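Facilities ticket: hum and crackle from table speaker, long room
Opened by Wanda Mazurek, Gunddale building desk
Status: open, waiting on parts

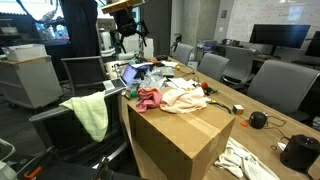 The complaint is a steady hum from the small round speaker, with a crackle on top of it whenever someone leans on the table. Two people have told me it's "the wiring in the wall." I doubt that, and I'd like to see some evidence before we pay an electrician to open one up. There are two black speaker-like devices on that table, the small round one and the bigger cylinder with the perforated grille, and the small one has its thin cable trailing loose over the wood. Another black cable with a yellow connector runs across the table by the corner of the taped box. With that much lying about, I would start with the table and leave the wall alone.

Entry 1, Wanda Mazurek
Plugged the small speaker into a different outlet on the same wall. Hum still there. Plugged it into the outlet across the room on the long extension lead. Hum still there, same pitch as far as I can tell. So much for the wall.

Entry 2, Kazimiera Wasilewska
I would not rule out the wall yet. Both outlets could be on the same circuit. The Stoline plan for this floor shows one breaker for the whole room, but that plan also shows a sink we don't have. Please try the hallway outlet, which is on the corridor breaker.

Entry 3, Wanda Mazurek
Hallway outlet tried, door propped open. Hum is the same. I also ran it with the laptop shut down and its charger unplugged, after somebody suggested the charger. Slightly quieter, or I was hoping it would be. I'm not going to write that down as a result.

Entry 4, Kazimiera Wasilewska
Fine, the wall is off the list. Did you clear the table first, as I asked? You can't test a cable that has a box and a heap of towels next to it.

Entry 5, Wanda Mazurek
Cleared one end. The box went on the floor, still taped. The pink cloth, the peach one and the towels went into the cupboard, and if anyone wants them for wiping down they can walk the 10 steps. The plastic bags are in recycling. The Rubik's cube and the balls are in the drawer. None of this changed the hum, and I said it wouldn't, but the crackle is a different story. With the small speaker's cable lying straight I can make it crackle every time by bending the last inch before the plug. When I hold it still, it stops. I repeated this until I was sick of it.

Entry 6, Kazimiera Wasilewska
That accounts for the crackle. It does not account for the hum. Swap the cable before you order anything.

Entry 7, Wanda Mazurek
Swapped in the spare from the front office. No crackle with any amount of leaning. Hum unchanged. Called Wihongi support, who sold us the room setup. They said to update the firmware. I asked how firmware gets into a speaker that has one cable and no network connection, and was put on hold. They then offered a "room sound refresh" for 700 dollars. Declined.

Entry 8, Kazimiera Wasilewska
Drisard repairs will look at it for 80 dollars, taken off the bill if they fix it. Their guess over the phone is a bad capacitor. A guess is all it is, but at least it concerns the speaker.

Entry 9, Wanda Mazurek
Agreed. Speaker dropped off July 27, 2019. Replacement cable ordered, and the spare goes back to the front office when it comes. The larger speaker is doing all the calls for now and I hear no hum from it.

Still open:
Drisard to confirm the fault in writing before doing any work.
Label on the old cable so it doesn't end up back in the drawer.
Corrected floor plan from Stoline, without the sink.
Please don't put the box back on the table. If it's yours, take it to your own desk.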